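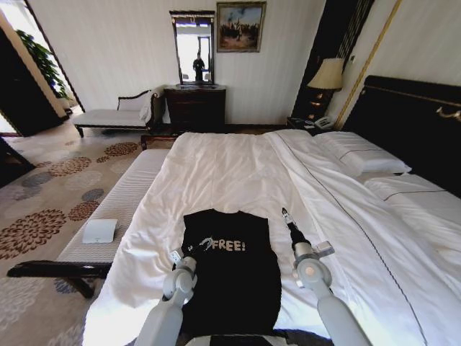

Do you really need two different grippers to fold a shirt?

Two grippers are easier to live with than one, but they don't have to be different. I ran a matched pair for months and the folds were fine. What a mixed setup gets you is a quick comparison on the same piece of cloth, with the same lighting and the same me getting impatient at the controls.

Okay, so welcome to the gallery! I've been promising to put up pictures from the gripper tryouts since January and I finally sat down on 2026-04-13 and did it. It's a short page. I had a lot more shots, but most of them looked the same to anybody who isn't me, so I kept a pair and wrote too much around them instead.

The contenders were the Gritport fingertips (long, skinny, a little bit bendy) and the Lauritsen ones, which are stiffer and have a rubbery pad I keep having to glue back on. Both bolt onto the same wrist with 2 screws, bless whoever decided that. Everything was driven from the Dedach controller, the older one with the loud fan.

My test is dumb and simple. Lay a T-shirt flat, fold the sides in, fold it up from the hem, done. Each set of tips got 20 shirts on a regular table first and then 20 more on a soft surface, so 40 apiece. I gave every fold a 90 second limit, and if the clock ran out I wrote down a miss and moved on, even when it was soooo close.

Soft surfaces are where it gets interesting. On a table you can push down and slide a fingertip under the hem, easy. Try that on a duvet and the whole thing sinks, and you come up with a pinch of shirt and a pinch of bedding. The Gritport tips did this less than I expected. They flex when they touch down, so I could come in at a lazy angle and still get just the top layer. With the Lauritsen tips I had to be much fussier about height, but once they had the cloth they HAD it.

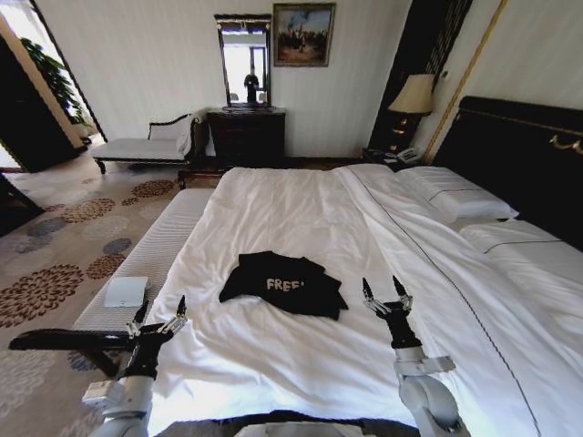 Corners are my other big gripe. Pulling a fold over is no problem with either set, but squaring it up afterward takes a tiny little tug on each corner, and that's where I burned most of my time. If the tips opened too wide they'd brush the part I had already done and drag it sideways. I ended up limiting the opening on the Dedach side, which helped both sets, and I wish I'd done it before the table round so I wouldn't have to put an asterisk on those numbers.

A few people on the Conville board asked about head cameras vs. wrist cameras for this. I used the head view for nearly everything. It's great for seeing how the whole shirt is lying and pretty bad for judging whether you're a finger's width above the cloth or already touching it. Dark fabric makes that worse, the wrinkles just vanish on you. Wrist cameras are on my list, but I need longer cables first and a better way to route them past the elbow.

As for which tips I'm keeping on, it's Gritport for thin cotton and Lauritsen for towels and anything with a thick seam. Swapping takes a couple of minutes and then a recalibration, so I do all of one kind of laundry before I switch. Sweatshirts are up next, with hoods, and I'm already dreading the hoods.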